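Collecting Two-Handed Demonstrations for a Shelf Task

Domnica Pană
Project report, 18 August 2023

1. What the project was for

The goal of my project was to collect a set of demonstrations for a policy that moves jars between a low shelf and a table with two arms. I did not train the policy myself. Training is being done by another student in the group, and my part ended with a cleaned dataset and a set of notes on how it was made. This report covers the collection procedure, the rules I used for keeping or dropping an episode, and the problems that cost the most time.

The group had an older set of demonstrations, called Emley, recorded by teleoperation. Emley was slow to record and nearly all of it uses one arm at a time. For the new set, which we named Urness, we switched to hand-held grippers. The operator holds one in each hand and does the task directly. Each gripper has a dotted plate on top so its position can be recovered later from the head camera.

2. Task and setup

The task has three jars with wooden lids, a wooden tabletop, and a small black table that stands on it and acts as the shelf. An episode starts with the jars in a layout drawn from a list and ends when they match a target layout. There were 16 start and target pairs. Some pairs only need one jar moved, and others need all three.
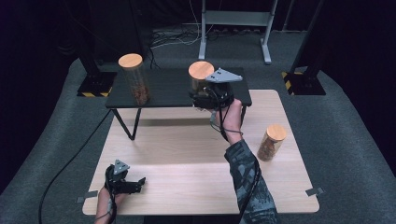

Vol. 3, No. 2

The lids are the hard part of the grasp. They are a little wider than the jar, so a gripper that comes in too high closes on the lid and tips it. I asked operators to approach with the jaws level and to close on the glass. When a jar stands on the shelf, the gripper also hides most of it from the head camera, and the labeler has to rely on the plate position for those seconds.

Operators were told to keep both grippers over the tabletop from the start signal to the end signal, including the one that was not in use. In the June pilot people tended to drop the idle hand to their side. The tracking lost that plate and the episode could not be used.

3. Recording procedure

Each session followed the same steps. The operator closed and opened both grippers once so that the jaw widths could be zeroed. I read out the pair number, the operator set the jars by hand, picked up the grippers, and waited for the tone. After the second tone they put the grippers down and reset. I wrote down anything odd on a paper sheet, which was faster than typing it in.

There were 4 operators, including me. I was the slowest at first and the most consistent by the end, probably from having looked at so many bad episodes. Operators switched after 67 episodes. The grippers are not heavy, but wrists get tired and the motions get sloppy before the operator notices.

The cables gave us more trouble than I had planned for. They run from the grippers past the wrists, and if one catches under the forearm it pulls the gripper off its line. We tried clipping them to a belt, which made reaching across the table worse. Leaving more slack worked better.

4. Keeping and dropping episodes

I reviewed every episode with Jatel, the playback tool the lab already uses. It shows the video next to the two gripper tracks and the jaw widths. An episode was dropped if either plate was lost for longer than a second, if a jar fell over, or if the final layout was wrong. If the operator missed a grasp and then recovered, I kept it and tagged it, since a policy needs to see what a second try looks like.
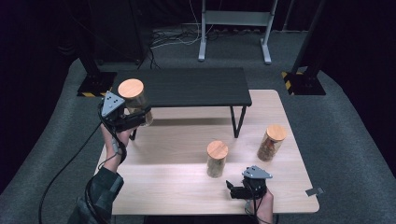

The tag list grew while I worked. I started with "clean" and "recovered" and later added "handover" for episodes where a jar passes from one gripper to the other, and "wait" for ones where one hand holds still while the other works. The older reviews had to be redone with the new tags, and that took most of a week. Next time I would review one short session fully before recording any more.

After review the Urness set has 1,163 episodes. The mix is not even. Pairs that put a jar at the back corner of the shelf lost more episodes than the others, and I recorded extra ones to fill them in, but they are still short.

5. Open problems

All episodes use jars of one kind on one table. I do not expect a policy trained on Urness alone to do well with other containers. Piątek, the follow-up set, will use mixed containers and a shelf at a different height.

The jaw width signal also drifts over a long session. Zeroing at the start was not enough, and in the later sessions I repeated it at each operator change. The early sessions have not been corrected. Their session numbers are listed in the notes file stored with the data, along with the scans of my paper sheets.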